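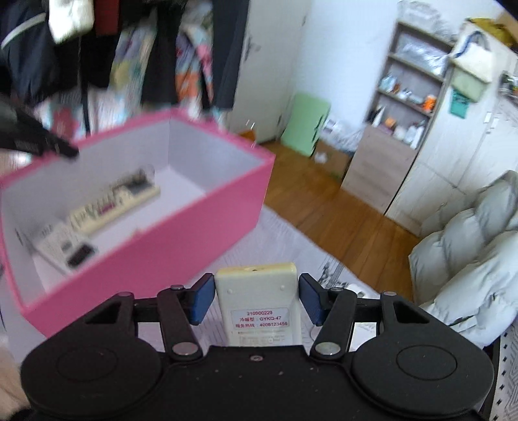

Figure 2. Source: Zalewska field archive, 6 March 2023.

3.2 Winter roost counts

Counts at Esari ran from December, dusk only, one observer per hide. 214 visits in total, 74 dropped for fog or high wind. Over 3456 waders logged – mostly dunlin, some knot. Flocks moving between the two pools were counted once, at first landing. Groreo hide flooded early on, so no data there. Raptor passes noted seperately, not used in the model. Tide hieghts taken from the Flato gauge.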